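Print this story | E-mail to a friend

We use cookies to remember your reading settings. By continuing you accept this. Manage cookies

The Sorting Club

I joined the robot club because the bus from Nastemville Tech doesn't run between three and five, and the lab had heat. I want that understood. The others had reasons. They had watched videos. One of them had a tattoo of a gear.

The club had entered the Brelis Cup, student division, which meant teaching an arm to empty a bin full of junk and put each thing where it belonged. You got 400 points for a perfect run. Last year's team had scored 202 and hung the certificate over the sink, framed, as if it were a diploma.

"It learns," our captain told me on my first day.

"Learns what?"

"What things are."

I said it seemed to me that it learned where things were, and that my grandmother's cat could do that much. She gave me the job of filling the bin.

So all winter I filled the bin. I went to the Stefanou thrift store on Saturdays with the club's money and bought whatever I thought would embarrass a machine. I was good at it. I bought fluff. I bought anything round that would roll, and anything thin that would lie flat and refuse to be picked up. The captain wrote down every attempt in a green ledger, and I noticed she wrote "promising" next to runs where the arm had closed on air.

"Promising what?" I asked.

"You could root for it a little," she said.

I didn't see why. Broltano, the company paying our entry fee, had sent a man in May to shake hands and tell us that we were the future of warehouse work. My father did warehouse work. He had come home from it for years with his knees wrapped, and he had never once been called the future of anything. I told the Broltano man this. He said it was a great perspective and gave me a pen.

By attempt 228 the captain had stopped writing "promising." The rest of the team had gone for pizza. She ran the arm in from the side and held it above the blue-and-white fluff, and we stood there with our coats on.
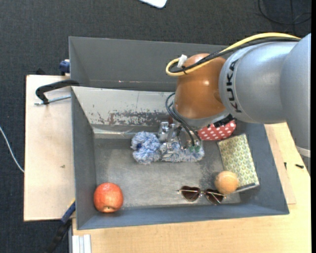 Attempt 228, over the fluff. I chose the sunglasses.

"Tell me what you think it'll do," she said.

"Grab both of them. Or neither."

"Which?"

I looked at the thing for longer than I meant to. I knew that bin better than I knew my own desk. I knew the red fruit would be trouble, over in its corner, and that the hearts would be worse. I found I had an opinion about the angle of the fingers, and I didn't like having it.

"It should come in lower," I said. "On the left one."

She turned the laptop toward me.

"I don't know how," I said.

"It's 4 lines. I'll read them to you."

I typed them. I still thought the whole business was a lot of money spent on moving fluff, and I said so while I typed, and she said "mm-hm" and corrected my spelling. Outside, the five o'clock bus pulled up, opened its doors for a while, and left.

"Ready?" she said.

I told her to wait. I wanted to check the second line again.

Comments (3)

gearhead_mom: My son's club is exactly like this, down to the pizza. Please write what happened at the Cup!

tollbooth: Liked the Broltano man and his pen. Not sure I buy that she'd miss the bus over it.

R. in row 9: Does it say the narrator is a she? I read it as a guy the whole way through. Good story either way.

Get new fiction in your inbox every other week. Enter your e-mail address to subscribe.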